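Wivisau Home Desk Guide
Section 3: Chair, Desk and Screen

Before you start

Welcome to the fun part! By now the desk is built, the cables are tied up underneath, and you have a work surface 57 inches wide with nothing on it. Enjoy that for a minute. This section gets you from a bare desk to a place where you can sit down and work, and it takes 40 minutes if you do it all in one go.

You will need:
A tape measure
The hex key from the Drulleo accessory bag (keep it, you will want it again in Section 5)
A soft cloth
The shoes you normally wear at your desk, or none if you work in socks

Put the shoes on now. Everything below is measured from the floor up, and a thick sole changes every number.

3.1 Bring the chair in

1. Clear a path from the door to the desk. Pick up rugs, chargers and anything else a caster could catch on.

2. Wipe the casters with the cloth, then wipe the strip of floor where the chair will roll. Grit under a wheel scratches wood floors fast.

3. Take hold of the backrest with both hands and push the chair to its spot. Keep your knees a little bent and go slowly over door strips.

CAUTION: Do not steer the chair by one armrest. The armrests on most office chairs are bolted from below, and pulling sideways on one works the bolts loose.

4. Turn the chair so it faces the desk and leave 16 inches between the front of the seat and the desk edge. You'll close that gap later.

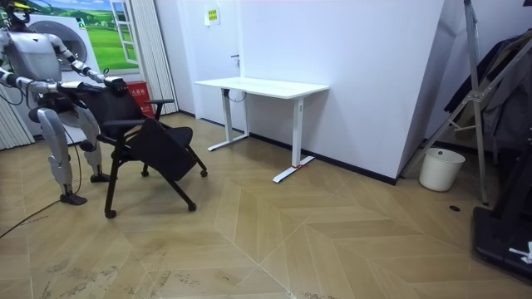

Fig. 3-1. Gripping the chair by the backrest.

NOTE: If your chair has fixed feet instead of casters, lift it with a second person. Dragging marks the floor and is hard on the legs.

3.2 Set the seat height

This one adjustment makes the biggest difference of anything in the guide, and I love watching people try it for the first time. Most of us have been sitting too high for years!

1. Sit all the way back with your feet flat.

2. Find the height lever. It is usually under the right side of the seat. Take your weight off the seat to go up, stay seated to go down.

3. Stop when your thighs are level with the floor or slope down very slightly toward the knee.

4. Slide your fingers between the back of your knee and the front of the cushion. Two or three fingers should fit. If they don't, and your chair has a seat slider, move the seat back one notch and check again.

If your feet dangle once the desk height is right, use a footrest. The Fivach tilting one fits under the crossbar, but a sturdy box of the right height does the job just as well (mine was a wine crate for two winters).

3.3 Set the armrests

1. Let your shoulders drop. Shake your arms out if you have been carrying things.

2. Bend your elbows and raise or lower each armrest until it just touches the underside of your forearm.

3. Do both sides. Sit and type for a minute, on anything you like, then check that your shoulders haven't crept up.
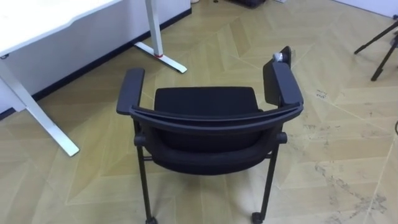 4. Roll forward until your stomach is a hand's width from the desk. If the armrests hit the edge before you get there, lower them until they pass underneath. Support from the desk surface is better than sitting too far out.

NOTE: Armrests that don't adjust are fine as long as they clear the desk. If they don't, check whether they unbolt. Many do, and plenty of people end up happier without them.

3.4 Set the desk height

Owners of the fixed-leg Drulleo can skip to 3.5.

1. Stay seated. Rest your hands where the keyboard will go.

2. Hold the down button until the desktop is level with your elbows.

3. Press M, then 1, to save it. The display blinks twice.

4. Stand up, raise the desk to standing elbow height, and save that under 2.

CAUTION: Look under the desk before every move down. Push the chair clear first, along with bins, bags, and any cat.

3.5 Place the screen

1. Set the screen straight in front of where you sit. Off to one side looks neat and feels awful by lunchtime.

2. Stretch out one arm. Your fingertips should just reach the glass. If you use a laptop on a stand, you need a separate keyboard for this to work.

3. Raise or lower the screen until the top edge is level with your eyes. Anyone who wears progressive lenses should go lower, until they can read the top line without tipping their head back.

4. Set the text size to 100 percent and read a paragraph. If you find yourself leaning in, make the text bigger and leave the screen alone.

5. Sit down again at 3 p.m. and look for window glare. Turn the desk side-on to the window if you get any.

3.6 Live with it for a week

Your body will have opinions. Use the desk for a few days before you change anything, then change one setting at a time and give it a full day. I did my own setup on a Wednesday and was still nudging the backrest the following week. That's normal, and it's oddly satisfying when it all clicks into place!

Write your final seat and desk heights on the card inside the back cover. If somebody else borrows the desk, you can get back to your own settings in seconds.

Tilt tension and lumbar support are covered in Section 4. If you have the Yoshida clamp lamp, leave it in its box until then.

Text by Alcides Mosquera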